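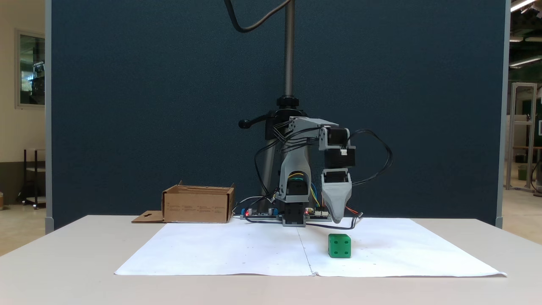

Brutora Robot Arm Club: stuff people keep asking me

I run the sign-up table and answer the club inbox, so these are the questions I get most, with the answers I usually type out on my phone between classes. Last updated 6 May 2026.

Do I need to know how to code?

Nope! Plenty of us had never written a line when we joined. You'll start by changing numbers in a script that already works, and you'll pick up the rest as you go (and by bugging whoever is sitting next to you, which is totally allowed).

What do we do at meetings?

Right now it's almost all pick and place. You get the little arm to come down over a block, close on it, lift it, and put it somewhere else. I know, it sounds like a toddler's job. Then you try it, and you spend a whole evening moving one joint a tiny bit at a time and you love it, or at least I did.

Where and when?

The Cuneck building, second floor, in the big room with the blue partitions. Meetings are 45 minutes on paper, but the room is ours until the building closes and most people hang around. Use the side entrance after five.

What are the arms made of?

The gray parts are 3D printed, the joints are hobby servos, and there's a control board on the table next to each arm. If you break a link, tell me and we'll print another. Please don't glue it. I've had to chip superglue out of a servo bracket and I'd like to never do that again.

Why is there paper under everything?

Cheap work surface! You can draw your target spots right on it with a pencil, scribble your joint angles next to them, and swap the sheet when it gets too messy. Tape it down if you're doing repeat runs, or your marks will wander.

Can I bring my own thing to pick up?

Sure, as long as it's light and small enough for the gripper. Foam and small plastic blocks are great. Grapes were a bad evening.

The board has red lights on. Is it safe to touch?

Treat it as live. Switch the power off at the strip before you plug or unplug anything, and keep your fingers away from the gripper while a script is running. Oh, and check that the cables have enough slack before you turn the base, especially the loops near the wrist. Long hair tied back too, please.

What's the Brovell thing everybody talks about?

The Brovell Sort-Off, our competition in November. Teams of 3, one arm per team, and you have to sort 26 blocks by color against the clock. Our best practice run so far got through roughly half of them before the arm knocked over its own bin. There's time!

Does it cost anything?

No dues. If you want to build an arm to take home, you pay for your own servos and we print the rest for free.

I missed the first few meetings. Is it too late?

Not at all, just show up. I'll sit you down with a team that's short a person. The starter script and the wiring sheet are in the shared folder called Vlachou (it's named after our very first arm, long story), so have a look at those first if you get a chance.

Can I bring a friend?

Yes!! Email the club inbox so I can add them to the door list.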